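Lenau House Community Pantry
Frequently Asked Questions
Updated July 2023

Who runs this place?
Normand Gill, mostly, along with whoever failed to leave the room quickly enough when he was handing out keys. He is our one paid employee and would like it known that the pay is modest.

Do I have to attend a church to get groceries?
No. You don't have to attend anything. You may be offered coffee, and we apologize for the coffee.

What do I need to bring?
Your name, the number of people in your household, and a bag. We ask for no ID and no pay stubs. If you forget the bag we have 1347 of them, thanks to a printing error by a bank that has since changed its logo.

How often can I come?
2 visits a month. If something has gone badly wrong, come a third time and tell whoever is at the desk. They have heard worse.

Can someone pick up for me?
Yes, with a note. It can be on the back of an envelope. Please sign it legibly, or at least with confidence.

What should I donate?
Peanut butter, canned fish, rice, diapers in the larger sizes. We have enough pumpkin pie filling to last until October of some later year.

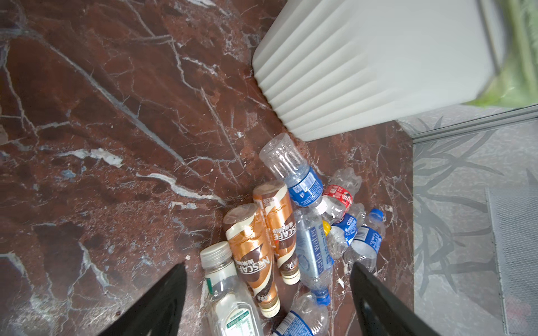
Can I donate furniture?
We don't have the space. Call the Leclerc Street thrift store, where they have a truck and stronger backs.

I dropped off a casserole dish in the spring. Where is it?
On the shelf by the kitchen door with the other orphans. Take yours, or take a nicer one.

Do you give out cash for rent or utilities?
Small amounts, paid straight to the landlord or the power company. Last year that fund came to 3040 dollars, so it goes fast. Allow 72 hours for an answer.

How do I volunteer?
Fill out the form at the desk. Someone will call you sooner than you'd like.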